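Utilizamos cookies para melhorar a sua experiência de navegação. Ao continuar neste site, concorda com a nossa política de privacidade. Aceitar | Gerir preferências

Tecidos no sofá: o caderno de janeiro da oficina Olteanu

Janeiro é o mês em que abrimos os armários todos, e este ano abrimos mesmo todos, até aquele de cima, que range e que costuma ficar para «quando houver tempo». Houve tempo! Choveu quase sem parar, as encomendas abrandaram depois das festas e a oficina encheu-se de pano de uma ponta à outra. Quem passou por cá a meio da tarde viu-nos sentados no chão, com chá ao lado (longe dos claros, descansem) e pilhas de estampados por cima de tudo o que tivesse uma superfície mais ou menos direita.

Este texto é sobre o que saiu de lá e sobre o que vamos fazer com isso. Vai também um bocadinho de técnica, porque na última edição pedimos perguntas e recebemos muitas sobre o mesmo assunto: como aproveitar um pano que já existe, comprado por impulso ou herdado, e dar-lhe vida num sofá sem ter de estofar nada.

Comecemos pelo princípio, que é olhar para o pano no sítio onde ele vai viver. Parece óbvio e quase toda a gente salta este passo, eu incluída durante anos. Um estampado visto em cima da mesa de corte, esticadinho, debaixo de luz branca, é uma coisa. O mesmo estampado largado no assento, com pregas e sombra nas dobras, é outra completamente diferente. As folhas aproximam-se umas das outras, uma flor desaparece dentro de um vinco, a cor de fundo ganha dois ou três tons. Por isso a nossa primeira recomendação é sempre a mesma: levem o pano para o sofá, amarrotem-no um pouco e deixem-no lá até ao dia seguinte. Vejam-no de manhã e vejam-no à noite com o candeeiro aceso.

E agora a combinação que me tem trazido tão bem-disposta: laranja e rosa. Laranja vivo, daqueles que se veem da porta, com desenho preto por cima, folhas finas e curvas, raminhos, flores de traço escuro. E por baixo o rosa-claro de um sofá estofado, muito calmo, quase em silêncio. Durante muito tempo disseram-me que as duas cores brigavam. Eu acho que conversam, e conversam alto, e é essa a graça. O preto do desenho faz de árbitro: segura o laranja, dá-lhe contorno, e o rosa fica livre para ser só fundo. Se o estampado fosse laranja e branco, já não tinha a certeza de gostar tanto.

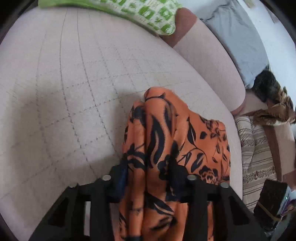 O Tirta Wattimena, que este ano ficou com a parte das cores no nosso grupo de estudo, defende que se deve repetir o tom forte pelo menos mais uma vez na sala, nem que seja numa coisa pequena. Uma lombada de livro, uma taça, um vaso. Eu sou mais preguiçosa e deixo o laranja sozinho. Discutimos isto durante um serão inteiro e acabámos cada um na sua, com muito boa disposição e um bolo de laranja que, esse sim, agradou a ambas as partes.

Passemos às ideias concretas.

A manta de assento sem costura à vista

É o projeto mais simples de todos e o que mais rende. Corta-se o pano à largura do assento, com folga para entalar atrás e dos lados, e faz-se uma bainha estreita a toda a volta. A bainha pode ser feita à mão, em ponto invisível, num par de serões. Depois é entalar bem na junta entre o assento e o encosto, empurrando o tecido com a mão espalmada. Se o vosso pano for escorregadio, cosam na beira de trás um rolinho de tecido enrolado, com a grossura de um dedo, que fica preso lá dentro e não deixa nada subir quando alguém se senta.

Deixem algum pano solto à frente. Uma manta demasiado esticada parece uma capa mal feita, e uma manta com um nadinha de queda parece pensada. Se o desenho tiver sentido (caules para cima, flores no topo), virem-no de forma a que se leia bem a partir da porta e não a partir do encosto. Já vi trabalhos lindos com as flores todas de cabeça para baixo, e garanto que depois de reparar não se consegue deixar de ver.

A almofada de envelope

Para quem tem um retalho mais pequeno. Gostamos do modelo sem fecho, com duas abas sobrepostas nas costas, porque se lava sem drama e se faz numa tarde. Deem às abas uma sobreposição generosa: se for curta, abre a boca assim que se mete o enchimento. Nos estampados grandes, ponham o motivo principal ligeiramente fora do centro. Ao centro fica bem, claro, mas fica muito direitinho, e um desenho de folhas compridas pede um pouco de desarrumação.

Antes de cortar, façam uma janela de papel com a medida da almofada e passeiem-na sobre o pano. Marquem com giz os sítios de que gostam e vão beber um café. Quando voltarem, há quase sempre um que se destaca. É o meu momento preferido de todo o processo, confesso, e às vezes repito-o só por prazer, mesmo quando já sei onde vou cortar.

O lenço do braço

Esta ideia veio da Skendov, a retrosaria de onde trazemos as linhas. Uma tira comprida do mesmo estampado, forrada com algodão liso, pousada sobre o braço do sofá, onde o estofo se suja mais depressa. Fica bonita, protege e tira-se num instante. Se tiverem gatos, façam duas.

Lavar antes ou depois?

Antes! Sempre antes. Os pretos impressos sobre cores vivas são os que mais me assustam, e um estofo rosa-claro não perdoa. Façam primeiro a prova do pano húmido: um quadrado de algodão branco molhado, pressionado contra uma ponta do tecido, primeiro pelo direito e depois pelo avesso. Se sair cor, lavem à parte em água fria e repitam a prova até o branco ficar branco. Se ao fim de várias lavagens continuar a largar tinta, esse pano vai para cortinas, para sacos, para o que quiserem, mas não para cima de um assento claro onde alguém se vai sentar com calças de ganga e um copo na mão.

Quanto ao ferro, passem pelo avesso e deixem arrefecer na tábua antes de dobrar. Para guardar, preferimos enrolar num tubo de cartão. Quem não tem espaço para tubos pode dobrar, mudando os vincos de sítio de vez em quando, sobretudo nos tecidos que ficam guardados de uma estação para a outra. Os vincos antigos saem melhor com vapor e paciência do que com o ferro no máximo – aprendi isto à custa de um linho azul de que ainda tenho saudades.

As arrumações e os números da casa

Prometi contar o que saiu dos armários e cá vai. Encontrámos 37 cortes com tamanho suficiente para uma manta de assento e um monte de retalhos para almofadas que vai dar trabalho até ao verão. Há riscas, há xadrez, há um veludo cor de musgo que já foi disputado três vezes. E há estampados botânicos em quantidade, porque pelos vistos temos todos o mesmo fraco. Os cortes ficam na estante da entrada, por cores, com uma etiqueta que diz a largura e o comprimento. Quem levar um deixa o nome no caderno.

A partilha é livre para quem está inscrito na oficina. Pedimos só que tragam uma coisa em troca quando puderem: um corte, botões, linhas, um molde de que já não precisem. A caixa dos moldes, aliás, está ótima. Apareceu lá dentro um de capa para pufe que andávamos a procurar desde a última mudança.

Próxima sessão: pregas, dobras e panos soltos

O tema do próximo encontro é este mesmo. Vamos trabalhar diretamente nos assentos, com os panos por cortar, a experimentar caimentos. Começamos às 19 horas, na sala Brimberg, e há 20 lugares. Tragam um tecido estampado e outro liso, alfinetes de cabeça grande (os pequenos perdem-se nos estofos e aparecem da pior maneira) e uma fotografia do vosso sofá com luz do dia. A fotografia ajuda imenso, mesmo torta, mesmo com roupa por arrumar em cima.

Não é preciso experiência nenhuma. No encontro anterior apareceu gente que nunca tinha enfiado uma agulha e saiu de lá com meia bainha feita e o resto prometido. Quem já cose há muito tempo é igualmente bem-vindo, até porque precisamos de mãos para ajudar na parte dos cantos, que continua a ser onde toda a gente bufa.

Para os cantos, deixo já a dica: dobrem primeiro a ponta em triângulo, vinquem com a unha, aparem o excesso e só depois dobrem os dois lados. Prendam com um alfinete na diagonal. Se o tecido for grosso, façam a bainha um pouco mais larga do que tinham pensado. Com desenho preto carregado, a linha preta esconde-se muito bem nos motivos; nas zonas de fundo vale a pena mudar para linha da cor do pano. Dá mais trabalho, mas o resultado fica tão limpo que compensa.

Correio das leitoras e dos leitores

Perguntaram-nos se um estampado muito forte cansa. Cansa, pode cansar, e a vantagem de não estofar é precisamente essa: tira-se. Eu troco o pano do sofá quando me apetece e volto ao anterior com uma alegria enorme, como quem reencontra uma camisola no fundo da gaveta. Perguntaram também se dá para misturar dois estampados no mesmo assento. Dá, sobretudo quando as escalas são bem diferentes: folhas grandes com um pontinho miúdo, por exemplo. Duas flores do mesmo tamanho lado a lado já é mais arriscado, mas se resultar em vossa casa, mandem-nos fotografias, que eu quero ver!

Por fim, houve quem quisesse saber do caderno Floltlow, com os moldes das almofadas e da manta. Está a ser passado a limpo. Falta a página dos cantos (lá está) e a tabela de larguras. Assim que estiver pronto fica uma cópia na estante da entrada, ao lado dos cortes, para consultar ou copiar à mão.

Até lá, puxem os panos para fora dos armários e larguem-nos em cima do sofá.

Receba o nosso boletim no seu e-mail. Introduza o seu endereço e confirme a subscrição. Pode cancelar a qualquer momento.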